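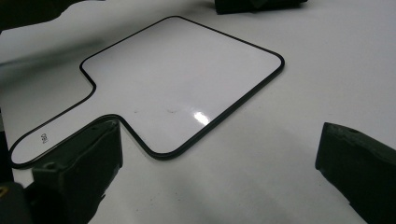 我们是 Unddale 中学的机器人社，社名叫 Biltberg。先说明一下，这个名字没有什么深刻含义，是建社那年大家在黑板上乱写候选名，写到最后一个下课铃响了，就它了。社里现在主要折腾一件事：让机械夹爪学会拿平时教室里用的东西。螺丝、积木那些早就玩腻了（其实也没有玩得多好……），这学期的主角换成了带手柄的小白板，就是上课抢答时举起来的那种，白面，外面包一圈黑边，平放在桌上的时候扁扁的一片，夹爪两根手指张得再开，也得先想好从哪里下手。我们组里为了"先夹手柄还是先夹板边"吵了整整两次活动课，到现在两派还各坐一边。

## 我们是怎么开始的

最早只有一张桌子，在实验楼二层走廊尽头，隔壁是合唱团。他们练声，我们调电机，互相嫌弃了一个学期，后来居然一起办了场开放日，合唱团唱歌，我们的小车在台前跑，跑到第二段副歌撞上了谱架。那张谱架现在还有点歪，每次看到我都想笑！

再后来学校给了我们一间正经的活动室，有窗，有水池，有一面可以随便贴纸的墙。墙上最多的是失败记录，谁写的都有，字丑的也有。我自己贴过一张，内容是"坐标系又搞反了"，过了一周又在旁边贴了张一模一样的。老师看见了没说话，给我画了个箭头，把两张连起来。

## 平时都在干什么

活动时间是每周两次，放学后开始，收拾完桌子才算结束。一般分成两拨人：

- **动手组**：装夹爪、换指面、走线、修东西。夹爪手指上那层材料换过好多种，硬的打滑，软的掉渣，大家各有各的偏爱，千万别当着他们的面说"不都差不多吗"。
- **采集和程序组**：手持夹爪一遍一遍地做同一个动作，把过程录下来，回去整理、挑选、训练，然后看机械臂学成什么样。这拨人特别有耐心，也特别爱吃零食。

两组每个月换一次，新社员必须两边都待过再决定去哪儿。我当初死活要去程序组，换过去拧了一个月螺丝，结果不想回来了，现在是动手组的人。

采集这件事听上去挺无聊的，就是拿起、放下、拿起、放下。真的做起来会上瘾，你会开始留意自己的手是怎么拿东西的：拿杯子时手腕先转还是先伸？从桌面上捡一张薄薄的卡片，为什么总要先推到桌边？这学期的白板任务，我们整理好的录像已经有 3282 段，筛完以后能用的是 1847 段。剩下那些，有的是手抖，有的是夹到一半有人喊"开饭了"，还有的就是单纯不好看，都留在硬盘里，舍不得删。

白板任务还有个麻烦，板面反光。灯一照就是一团亮，换个角度亮斑就跑到别处去了，程序组的同学为此试过拉窗帘、挪桌子、关一半的灯。现在的做法是不躲了，亮的暗的都录，让它自己去见世面。效果嘛，比上个月好，离我们想要的还有一截。

## 比赛

每年 5 月我们参加 Fadville 校际机器人赛，项目叫"桌面整理"：一张桌子，几样文具，限时收好，全程不许用手碰。去年我们带着一台改了又改的机械臂去的，第一轮很稳，第二轮它把橡皮非常郑重地放进了别人的笔筒。裁判愣了一下，全场鼓掌。分数没有给，掌声我们收下了。

准备比赛的那几周活动室会特别乱，也特别热闹。我个人最喜欢的是正式比赛前那次内部演练，高年级扮裁判，板着脸，故意刁难，临时把东西摆歪，或者突然问一句"你们为什么这么设计"。答不上来的人要请喝汽水。我请过，不止一次。

## 关于 Naidu

经常有人问 Naidu 是谁，其实它是我们自己写的一个小工具，用来看录像、打标签、把坏片段挑出来。界面很土，按钮颜色是投票选的，所以什么颜色都有一点。它的第一版一打开超过几十段就卡死，暑假里几个人重写了一遍，现在顺多了，翻起来哗哗的。新社员的第一份作业通常就是给 Naidu 找毛病，找到一个，就在墙上贴一张。（墙快不够用了。）

## 想加入？

不需要会编程，也不需要家里有什么设备。我进来的时候连十字和一字螺丝刀都分不清，被笑了好几天，现在轮到我管工具柜了。我们比较看重的是你愿不愿意把同一件事再试一次，还有，用完的东西放不放回原位。后面这条请认真看，工具柜现在归我管！

初中部和高中部的同学都可以来。先到活动室坐两次，随便看随便问，想上手夹一夹也行，有人带着你。觉得合适再填表，不合适也没关系，来蹭过零食的就是朋友。

几件小事提前说好：

1. 长头发扎起来，袖子卷上去，机械臂通电时不要把手伸进它的活动范围。
2. 录像之前把桌面擦一遍，不参加任务的东西挪到一边。
3. 请假说一声就行，不用编理由。
4. 小白板是借教务处的，不要在上面画乌龟。

家长如果想来看看，平时活动日都可以，在门口登记后上二楼，听到合唱团的声音再往里走一间就到了。别的学校的社团想交流也非常欢迎，我们去过几次兄弟学校，每次都能学到点偷懒的新办法，也很愿意把我们那些歪门邪道讲给你们听。如果你们也在做夹取平板状物体，请一定来，带上你们的失败录像，我们拿自己的跟你们换着看。

本页更新于2021年11月29日，星期一。下次更新大概要等到手柄派和板边派吵出结果。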